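Robots in Shared Spaces, Unit 9 Handout
Rules of practice for tabletop manipulation
Instructor: Asuka Maruyama
Revised Sep 12, 2021

Read this before the lab briefing. Bring your marked-up copy of the Varuto cell rules, which we will be picking apart.

1. What a standard covers

Students tend to treat a safety standard as a certificate that the robot is fine. It isn't one. A standard describes a process: you list the hazards, you estimate how bad they are, you reduce them, you write down what is left over. If the list was poor, the paperwork that follows will be poor too, however thick the binder.

The word "collaborative" deserves particular suspicion. Sales sheets stick it on the arm. What has to be assessed is the application, meaning the arm, the tool on the end, the thing it is holding, the surface it is working over and the people nearby. Swap a foam block for a kitchen knife and you have a different application with the same arm.

2. The Varuto rules, with my objections

Rule 2 says "operators shall keep a safe distance." Safe from what, and measured from where? From the base, or from the farthest point the gripper can reach with an object in it? A rule you can't check is a wish.

Rule 5 asks for reduced speed during setup. Fine. It gives no number and names no person who sets it.

Rule 6 requires a log of stops. The Furukawa site kept one, and by March it held 2,992 entries, nearly all marked "other." I have heard this log praised as evidence of a strong safety culture. I would call it evidence of a drop-down menu.

Rule 8 says cables "should be tidy." Write instead that no cable may hang where the arm, the tool or a sleeve can catch it at any point in the programmed motion, and say who checks.

3. Table layout

Most written procedures go quiet at the tabletop, and I think that is a mistake. Objects get treated as scenery. They roll, they tip, and they get dragged by whatever the gripper is carrying.

For our sorting task the minimum is:
Fix the starting layout on paper before power is on.
Keep anything tall out of the carrying path.
Treat the held object as part of the tool when you work out clearance. A toy banana sticks out well past the fingers.
Round items get a spot of their own, away from the edge.
No hands over the table while the arm is enabled. Reaching in to straighten a bowl counts.
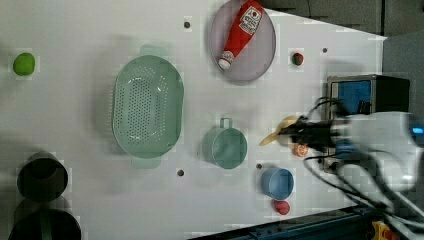 Soft toy produce is forgiving, and I worry about what it teaches. A group that never breaks anything will report a clean run and conclude that its rules worked. Perhaps they did. The run can't tell you, and neither can nine more like it, if the layout never changes.

The same goes for status lights. Pratier's training slides tell staff to "check the light before approaching." A light reports what the controller believes about itself. Learn what each color means on your machine, then use the stop procedure anyway.

4. For next session

Pick 2 rules from the Widow procedure in your packet and rewrite each so that a stranger could tell whether it had been broken. Name who checks and how often. One page, typed. Do not use the words "appropriate," "adequate" or "as needed." I will hand back any page that does.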